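Fri 9 October -- For immediate release

**Grullden updates Skukau household sorting guide and moves collection to a two-stream schedule**

Grullden, the waste collection operator for the Skukau district, has issued a revised sorting guide for households and small offices. The guide replaces the current edition and takes effect with the first collection in December. It covers container sizes, accepted materials, set-out times and the handling of rejected loads.

Under the present schedule, paper, metal and rigid plastic are collected in three separate rounds. The new schedule combines metal and rigid plastic into one round and keeps paper apart. Residual waste collection stays weekly. Streets served from the Obi transfer station will change over first, followed by those served from Starero two weeks later.

The main technical changes are as follows:

- Residual waste bags may weigh up to 15 kg each. The previous limit was 10 kg.
- Paper must be dry and either boxed or tied. Shredded paper is accepted only in closed paper sacks.
- Rigid plastic containers are to be emptied but need not be washed. Lids may be left on.
- Film, wrappers and flexible packets remain in residual waste. Sorting trials at Obi found that film wrapped around the screen shafts and caused most unplanned stops on the line.
- Batteries and small electrical items are not accepted in any curbside stream and should be taken to the counter at either station.

Indoor containers are not regulated by the guide. Households may use any kitchen, desk or bathroom bin they already own, provided that the contents are bagged or tipped into the correct outdoor container before collection. Grullden does not supply indoor bins and does not endorse any model.

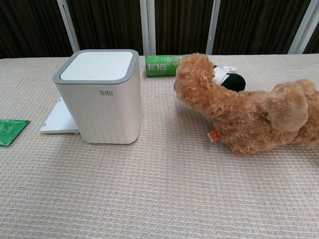 Outdoor containers must be at the curb by 6 a.m. on the day of collection, with the handle facing the road and a clear gap on both sides. Containers with lids that do not close will be emptied once and tagged. A second tag within the same quarter leads to a written notice. The fee for an extra residual pickup is unchanged.

Small offices on shared premises may register as a single collection point if their combined volume does not exceed 16 standard bags per week. Registration is made by the building manager, and one invoice is issued per building -- costs are not split by tenant. Offices above the limit are moved to the commercial tariff, which is listed in the annex to the guide.

Loads will be inspected at the transfer stations on a sampling basis. A paper load is rejected when wet or soiled material is found in more than one sample drawn from it. Rejected loads are sent to residual treatment and recorded by route, and route figures will be published each quarter. Grullden has set itself the target of cutting rejected loads by 50 percent over the first full year of the new schedule.

Printed copies of the guide will be delivered with the November route calendar. Large-print copies are available at the Obi and Starero counters during normal opening hours. Residents who do not receive a calendar should ask at the counter and give their street and building number -- route codes are printed on the back page.

**About Grullden**

Grullden operates household and commercial waste collection in the Skukau district, including the transfer stations at Obi and Starero.

**Press inquiries:** Grullden Communications Office, Skukau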